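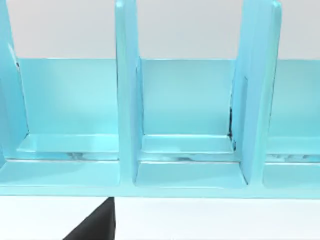

Subira reckons the second batch of glue was fine and the fault is in how we damped the paper. She left a note to that effect on the bench before I got in, and after looking at the sheets again I think she is half right.

Wednesday, Gresport bindery, started 9.40

Carried on with the Ham parish register. 308 leaves in all, the last 18 badly cockled along the fore-edge from an old leak. Text block is now fully pulled. Old animal glue came off the spine with a poultice left on for 20 minutes at a time. Two of the sections still have sewing thread stuck fast in the folds and I have left those for Mi-kyung, who has better hands for it.

Wheat starch paste, batch 2. One part starch to five parts water, soaked overnight, cooked until it went translucent, then sieved twice. It felt a bit short off the brush this morning. Thinned a small amount and tried it on offcuts of the same weight as the register paper:

Offcut A, damped by spray, pasted straight away: curled towards the repair, stayed curled under the weight.
Offcut B, damped between blotters for an hour: flat, good hold, slight shine at the edge where I overran.
Offcut C, not damped at all: flat, but the tissue lifted at one corner when flexed.

So the damping does matter, as Subira says. But A and B came from the same pot and A still had two small lumps under the tissue, so the paste wants a third pass through the sieve. Do-yoon used to sieve three times at Atania and I stopped doing it to save time. Going back to three.

Leaves 291 to 294: edge tears mended with the thinner tissue, torn and not cut, pressed between felts. Leaf 293 has an ink blot that I suspect will move if it gets properly wet — tested a speck in the corner with a damp swab and it came away brown. No humidifying that one. Will mend it locally and nearly dry.

Ye-rin rang at 2.15 about the boards. The originals can't be reused, the lower one has split right through the lacing holes. She would like them kept with the volume, so the box needs to be deeper than I drew it. New inside depth 186 mm. Must tell Man-sik before he cuts anything.

To order: blotter, the heavier sort, we are down to the end of the pack. Linen thread, 18/3.

Pressing changed over at 4.30. Leaves 275 to 290 came out well, bar a crease at the foot of 281 that was there before and can stay. Put 291, 292 and 294 in under the small weights. 293 is on its own in the folder on top of the plan chest — please don't put anything on it.

Next: sieve again, redo offcut A with batch 2, and start on leaf 295.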